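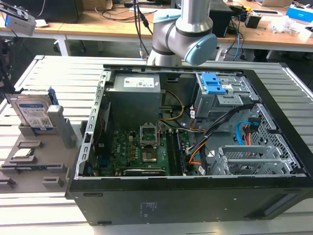
Figure 3. Work cell for the component insertion procedure. The parts fixture, left of the open computer case, holds a hard drive, a processor and a memory module.

4.2 Cell layout and handling rules

The rules in this section apply to every trial reported in Section 5. They were drafted by Gavrilă and Van der Linden for the Plutivmont cell and revised in March after a first round of trials gave results that two operators could not reproduce from the written procedure alone. The revised text has 13 rules. We discuss the ones that affect the measured outcome and leave the remainder to Appendix B.

Case placement. The case lies on its side on the slatted table with the side panel off and the interior facing up (Figure 3). It must not be moved between the calibration step and the end of a trial. If it is touched by an operator, the trial is void and calibration is repeated. We considered allowing small shifts to be corrected in software, but the correction hid errors in the recorded socket position, and the option was removed.

Parts presentation. Each loose part has its own pocket in the fixture, and a part may be presented only in that pocket. The hard drive stands upright in a slot at the back, while the processor rests in a shallow pocket at the front, with the memory module lying flat in a long slot below it. Empty pockets stay empty. An earlier version of the procedure let operators park screws and spare modules there, and the part detector picked up the spares in 2 trials.

Socket state. For processor trials the socket is empty and its retention bracket is fully open before the arm is enabled. The operator checks the contact area by eye and records the check. A bracket that is only partly raised counts as a setup fault -- it is logged separately and does not enter the success rate.

Internal cables. Cables inside the case are left as they would be found in a used machine. They are not tied back for the trial. However, no cable may cross the socket or the memory slots at the start. Sarıgül et al. argue for removing all cables during early testing. We did not follow this advice, as the approach path of the tool is planned around them and a bare case would make the task easier than the one we intend to measure.

Force and stop limits. Downward force during memory insertion is limited to 59 N. When the limit is reached the arm holds for one second, retracts along the approach axis and ends the trial. It does not retry. The limit for processor placement is far lower, because the part should settle into the socket under its own weight.

Operator access. With the arm enabled, no person may reach over the table. Access requires a protective stop, and the restart must be confirmed from outside the marked area. A trial that is not complete after 90 s is stopped and scored as a failure, whatever the position of the part.

Departures from these rules were recorded by the operator on the trial sheet and reviewed by a second person who had not been present. The reviewer could void a trial but could not change its score. Voided trials are listed with their causes in Table 4.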